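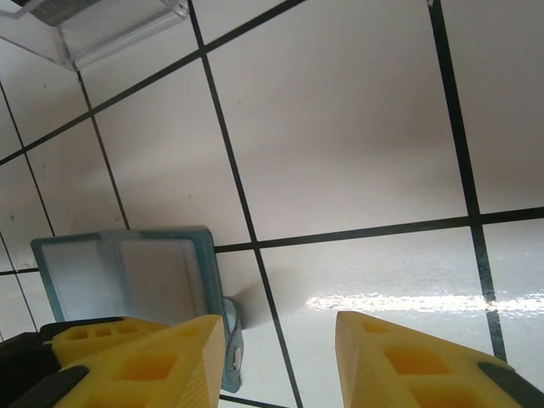
Care of Tiled Work Surfaces and Small Lidded Containers
Household Guidance Sheet, Kurari Residential Services
Last reviewed June 14, 2026

Glazed white tile remains one of the most common surfaces in the kitchens, laundry rooms and hobby rooms of Kurari properties. It is durable, it resists heat and most stains, and it can be kept in good order with ordinary supplies. The grout between the tiles needs more attention than the tiles themselves. Residents are asked to read the following guidance before cleaning a tiled surface for the first time and to keep a copy near the sink.

The second part of this sheet concerns the small plastic containers with divided lids that many households use for clips, screws, tablets, sewing supplies and similar items. These are often kept on tiled counters, and the two subjects are treated together for that reason.

Routine cleaning of glazed tile

Remove everything from the surface. Wiping around objects leaves a ring of residue that becomes harder to lift with each cleaning. Sweep loose crumbs and grit into the hand or a dustpan with a dry cloth or a soft brush. Grit dragged under a wet cloth can dull a glossy finish over time.

Fill a bowl with warm water and add a few drops of dish soap. More soap does not clean better and will leave a film that shows as gray streaks when light falls across the surface. Wring the cloth well and wipe along the length of the tiles, following the grout lines. Rinse the cloth often. Go over the surface a second time with clean water, then dry it with a towel.

To check the result, lower your head until you can see the light from a window or lamp reflected on the tile. Smears that are invisible from above will show plainly at a low angle. This check is part of the standard room inspection and takes very little time.

Products to avoid on tile

Scouring powder, steel wool and abrasive pads should not be used on a glossy glaze. Vinegar and lemon juice are safe on most glazed tile but will wear away cement grout if used week after week. Wax and furniture polish make the surface slippery and attract dust. Bleach must never be mixed with vinegar, ammonia or any other cleaner.

Dark grout

Dark grout hides ordinary dirt well. It does not hide soap film or hard water deposits, both of which dry to a pale haze. Residents frequently report that their grout has "faded" when it has only become coated.

Begin with a paste of baking soda and water. Apply it to one line of grout at a time with an old toothbrush, leave it for a few minutes, and scrub with short strokes. Wipe away the paste before it dries. If the haze remains, use a grout cleaner labeled for colored grout and follow the directions on the bottle. Test it first in a corner or behind an appliance.

Do not use chlorine bleach on dark grout. It may lighten the color unevenly, and the only remedy is to recolor the affected lines or replace them.

Cracked or missing grout should be reported. Water that enters a gap can loosen the tiles on either side. Small gaps may be filled by the resident with prior approval from the property office, using grout of a matching color. The work area should be kept dry until the grout has cured for the period stated on the package.

Sealing

Cement grout should be sealed once a year. Kurari schedules this work in March for shared kitchens and laundry rooms. Residents who prefer to seal the grout in their own units should write to Angharad Meredith at the property office, who will confirm the type of grout installed. Epoxy grout does not require sealer, and the sealer will leave a sticky layer on it.

Apply sealer to clean, fully dry grout with a small brush. Wipe any excess from the tile face promptly. Once dry, it must be buffed off by hand.

Small plastic containers with divided lids

Small rectangular containers are practical on a counter and easy to lose in a drawer. The guidance below applies to any plastic box with a clear or translucent lid, including those with a rib or bar across the top.

Empty the container completely before washing. Tap it upside down over a sheet of paper so that small items are not lost down the drain. Wash it by hand in warm, soapy water. Many light plastics warp in the dishwasher, and a lid that has warped even slightly will not close again.

Dirt collects in three places: along the rib of the lid, in the corners of the rim, and beneath any tab or latch. A cotton swab or a soft toothbrush will reach all of them. Do not use a knife or a pin, as scratches in translucent plastic cannot be removed.

Rinse in clean water and leave the container open on a towel until dry. Closing it damp will cause an odor and may spoil paper labels or rust metal contents.

If a latch has become stiff, wash it and work it gently by hand. Oil should not be applied to containers that may hold food or medicine. If a latch has cracked, replace the container. Taped lids tend to come open when the box is lifted.

Cloudy lids

Lids that have grown cloudy from grease may be soaked for several minutes in warm water with dish soap and then wiped with a soft cloth. Lids that have clouded from age or sunlight will not recover. Before discarding a lid, check the packaging or the manufacturer's notes, as some are sold with a frosted finish from new.

Labels

Place the label on the side of the container where it can be read without lifting the box. Paper labels should be fixed with clear tape over the full surface. To remove old adhesive, rub a little cooking oil into it, wait a few minutes, and wash with dish soap. Nail polish remover damages many plastics and should not be used.

Keeping containers on a tiled counter

Set containers flat on the face of a tile, away from wide grout joints. A small box that straddles a joint may rock and can be tipped by a sleeve or a passing cloth. Where boxes are knocked over regularly, a shallow tray or a piece of nonslip shelf liner is recommended. The liner should be lifted and the tile beneath it dried once a week.

Light-colored boxes can be difficult to notice on white tile, particularly under strong light. Residents with limited vision may find it helpful to choose a stronger color or to place a dark mat beneath the box. Dorin Căpraru of the resident support office can advise on suitable arrangements.

Containers that hold medicine, batteries, pins or other small hazardous items must be stored out of the reach of children and pets. They should not be left on an open counter, even when latched.

Suggested schedule

Daily: wipe and dry the counter after use.
Weekly: clear the surface fully, wash with soap and water, and check at a low angle.
Monthly: brush the grout lines, and wash any containers kept on the counter.
Yearly: inspect the grout for cracks and renew the sealer where required.

Further help

Requests for grout repair may be left at the property office or handed to Rhodri Lewis during his building rounds. Please state the room, the position of the damaged joint, and whether any tile moves when pressed. Loose tiles should not be pried up or glued down before they have been inspected.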